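Markine puts its kitchen sim kit on sale, with a free tier for schools

March 10, 2025

Markine has opened sales of its kitchen simulation kit, after a closed trial that began in December. Buyers get a set of ready-built kitchens, a white arm to drive about in them and a box of food and crockery models. Runs on a decent desktop, no real arm needed.

Price is 1,374 euros a year per seat. Schools and colleges get a cut-down version for nothing, two kitchens only, no support line.

The kit's built on Estano, the physics engine Markine bought in last year, and the firm says it has 3,897 object models in the library at launch. We've not been through them all, obviously. Test customers have included Bouvier, which makes grippers, and the small Luvdale lab.

The marble kitchen, which comes with both versions:

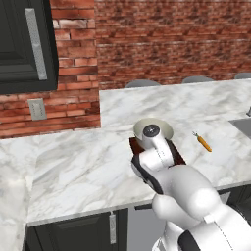
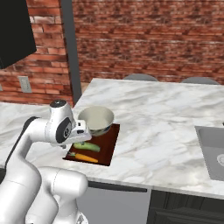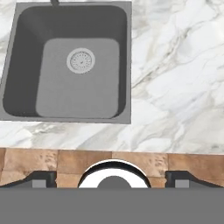
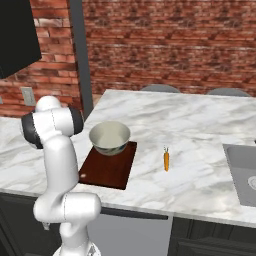

Each kitchen ships with 122 set tasks, mostly pick up, put down, move to the sink, that sort of thing. You can write your own in a plain text file and the manual is better than most on this. Camera views can be switched while a task is running - a fixed room view or one from the gripper - and both can be saved to disk at the same time, if your drive is up to it. Ours struggled a bit.

Set-up took us most of an afternoon. The installer wants its own Python and doesnt say so until halfway through, so have a clean machine ready. After that, no crashes. Loading a new kitchen is slow, resetting one is quick.

Grumbles so far: no liquids, no cloth, and soft food behaves like it's made of hard plastic. Markine says cloth is being worked on but would not give a date. Lighting can be changed but only from a list of presets. Wall textures go a bit soft at a distance too, which may matter if you're training on the pictures and won't if you aren't.

Bouvier's own grippers are sold as a seperate add-on, price not yet out. Markine expects around 3,000 seats in the first year, school ones included.

Orders through the Markine site now. Existing trial users keep their saved tasks but will need a new licence key, and the old one stops working at the end of the month.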